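The Floor Under the Rug

Bonville went wall to wall in September of some year before any of us lived here. You can tell by the staples. Thousands of them, every house on the hill, same installer probably, same gold shag going to dust underneath whatever beige came later. And under the shag, boards.

That's the thing people are doing now. Pulling it up. Friday nights, box cutter, pliers, a mask if they're smart. My neighbor did two rooms and a hallway before supper. I took longer. I took 8 weekends, if you must know, and one of those was just the closet.

Old floors are having a moment and I'm suspicious of moments. Magazines like this one run the before and after and skip the middle. The middle is knees. The middle is a tack strip through a sneaker, the smell of pad that's been down since your parents were dating, a dumpster permit that costs more than the dumpster. Bring gloves. Bring second gloves.

What you get for it depends. Pine, mostly, up on the hill. Oak in the front room if the builder wanted to impress the mailman, then pine again once you turn the corner where company didn't go. Cheap then, not cheap now. A salvage yard out on the Brornero road, Zuris, big blue shed, quoted me $7 a foot for reclaimed heart pine and didn't blink. For 200 feet that's a used car. Not a good used car, but it runs.

So you patch. Everybody patches. You rob the closet to pay the living room and lay new stuff in the closet where the vacuum lives. The color never matches. Give it a few years of sun and it still wont match, but you'll stop looking. 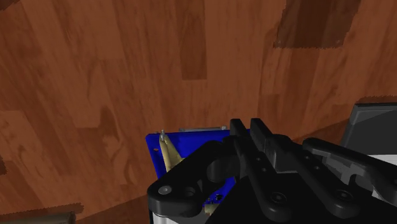
Page last changed: 2020-11-09

Grain is what sells people. Red-brown boards with dark lines running through them, a wavy bit here and there, one plank darker than its neighbors for no reason you'll ever find out. I have a knot by the kitchen door that looks like a duck. Guests see it or they don't.

Now, the sanding. Opinions. The rental counter at Appiah will hand you a drum sander and a pamphlet and wish you luck, and a drum sander in the hands of a beginner is a plow. It'll dig a trench the second you stop walking. I stopped walking. There's a chair over it. The slower machine, the flat orbital one, takes twice the time and forgives you. Rent that. Buy more paper than they tell you, they take back what you don't use.

Or don't sand at all. Heresy, I know, but a lot of these floors just need a scrub and a fresh coat. The old finish goes dull, it doesn't go bad. Try a corner first. Behind the door, say.

Finish: oil is pretty and it stinks and it turns orange. Water-based dries fast and stays pale, and some folks think it looks like plastic. I went oil. Slept at my sister's for three nights and the cat still hasn't forgiven anyone.

Total for my place came to $434, not counting the sneaker or the pizza. Carpet would of been less trouble. It'd be quieter too, I'll give it that, you hear every dropped fork now and the dog sounds like a typist.

Still have the upstairs to do. Still have the pliers out on the landing, where I step over them on my way to bed.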